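Gardening gloves
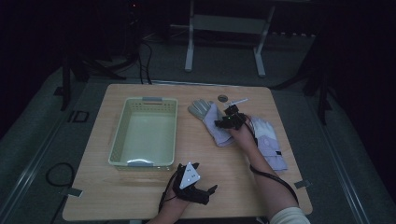 Gardening gloves are gloves worn on the hands while digging, weeding, pruning or hauling things around a yard, and I've been keeping this entry going for the Eltside garden pages for so long that I have strong opinions about nearly all of it. Fair warning!

History

People who work with thorns have been covering their hands for centuries, mostly in leather, and for a long time that was pretty much your choice: leather or blisters. Cotton came along as the cheap option, and knitted gloves with a rubbery coating on the palm are what I see on most hands at the plant swap these days (mine included, except in the roses).

Types

Leather is still the best thing for roses and brambles, especially the long kind with a cuff that runs up toward the elbow. It goes stiff if you leave it out in the rain, which I do every single year. Cotton is fine for light jobs and hopeless in mud. Coated knit gloves are my everyday pair. The coating grips a wet trowel nicely, the back lets some air in, and you can still pick up a lettuce seedling without crushing it. Rubber gauntlets are for ponds, and your hands will sweat in them, sorry.

Fit

Most brands use letter sizes, and they don't agree with each other at all. Measure around your palm just below the knuckles, leaving out the thumb, then look at that maker's own chart. A glove that's too big is worse than it sounds – the empty fingertips fold over and you end up pulling the seedling along with the weed. I wear a medium in Yammine and a large in Nisier, go figure.

Care

Knock the dry dirt off first. Coated gloves can usually go through a cool wash, but check the label, and keep them off the radiator because heat can crack the palms. Leather gets a wipe and a slow dry, then a little conditioner. I do mine in November when there's not much else going on out there.

Local notes

Rawan Boutros keeps the glove box at the Harkthorpe allotments, where 240 plots share one shed, and she wrote to me on 16 February 2018 to say that left gloves wear out later than right ones, so the box fills up with lefts. She had 257 singles at last sorting and got 3 matched pairs out of the lot. If you have spare rights, she'd love them.

See also: Hand tools; Pruning; Thorns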